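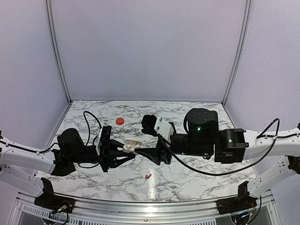

Earbud case on the marble-patterned tabletop.

Getting from Harkside to the airport without a car

I fly out of Galindo four or five times a year and have now tried each of the public options from Harkside. Notes for anyone doing the same.

The train is the default. It leaves from platform 6, on the far side of the footbridge, and the elevator on that side stops running in the late evening. Buy the ticket before boarding. The machines in the underpass take cards; the one on the platform takes coins only.

Bus 1342 covers the same route on the old highway. It is slower but stops directly outside departures, where the train leaves you with a covered walk and two escalators. With a large suitcase I take the bus. Luggage goes underneath, and the driver will not open the hold at the Wustamov stop, so keep your bag with you if you are getting off there.

The Zukirura shuttle has to be booked by phone or on their site. The confirmation gives a four-digit code (mine was 2662 in April) and the driver asks for the code, not the name. Pickup is behind the station, next to the bike racks. There is no sign.

For flights before 1000 I use the shuttle. The first train gets in too late for bag drop, and the early bus does not run on holidays. Return trips are easier, as trains and buses both run until after the last arrival.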